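Shop > Workroom > Tables and Boards > Nivby Upright Board with Wire Stand

New in | Tables | Boards | Stands | Spares | Sale

Nivby Upright Board with Wire Stand

Item 436. Ships flat, with the stand in a separate sleeve taped to the back of the board, where more than 100 customers have failed to look for it. Please look there before you write to us.

The Nivby is a thin flat panel that stands up on a table. We have tried to make that sound like more over the years and have given up. You put it in the middle of a work surface and it gives you a plain vertical face to work against: to hold a thing up to, to try a label on, to check whether a magnet you bought is any good, to keep your half of the bench from drifting into the other half. It does none of this by itself.

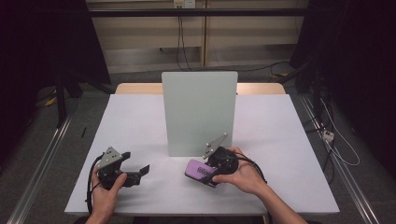

Color is the thing we get the most mail on. The catalog name is Figueroa Mist, a name Christos Kokkinos picked in July, during a heat wave, and which has now been printed on too many cartons to change. It's a pale green with a slight shine to it. On a white tabletop, with a beige wall behind, it reads as a soft mint, quiet enough that you could leave it up all day. Under dimmer light it goes gray. Two people at the same table, one sitting and one leaning over it, can disagree on the color and both be right, and we would ask them not to settle it by returning the board.

What it's good for, according to people who own one:

Sorting small boxed goods, with the done pile behind and the not-done pile in front.
Sticking up the thing you're supposed to be copying.
Keeping a coworker's lunch out of view.
Trying out fridge magnets without walking to the fridge. Test with one first. The face takes most of them, but the cheap printed kind slides.

Setting up takes a minute if you read this and ten if you don't. Lay the stand down so its long leg is flat on the table. Bring the board up to it from the front and let the bottom edge sit square on the surface. Check it from the side. If it leans forward, you have the stand backward, and so did we, in the first set of instructions.

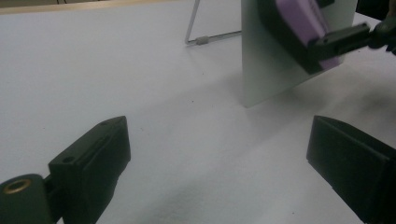

A word on weight. The board stands fine on its own and will put up with light handling on the face, pressing straight back. It does not care for being pushed at the top corners. If your work involves a lot of shoving, the Wineo has a wider foot and is uglier, and costs 169 dollars, most of it foot.

Cleaning: damp cloth, no scouring pads. White tabletops show dust and this board will do nothing to hide it. Fingerprints come off with the same cloth. One customer asked if it could go in the dishwasher. It fits in some. Don't.

The table is not included. We say so in bold on the carton and we're saying it again here. Any flat top will do, though a smooth one is kinder to the bottom edge than raw lumber. If you want a cover for the top, the Traltora table sheet is sold by the yard and comes in white only. We bought a lot of white.

Spares: stands are sold singly. Boards are not sold without stands. If you've lost the stand, see the first paragraph.

Warranty is two years on the board and two on the stand, counted from the day it ships. It doesn't cover bends, drops, or anything that happened while the board was being used as a tray.

We made 2,000 in this color. The next run will be the same color with, if Christos gets his way, a longer name.

Page last checked Sunday, May 11, 2025

Contact us | Shipping and returns | © Nivby | Back to top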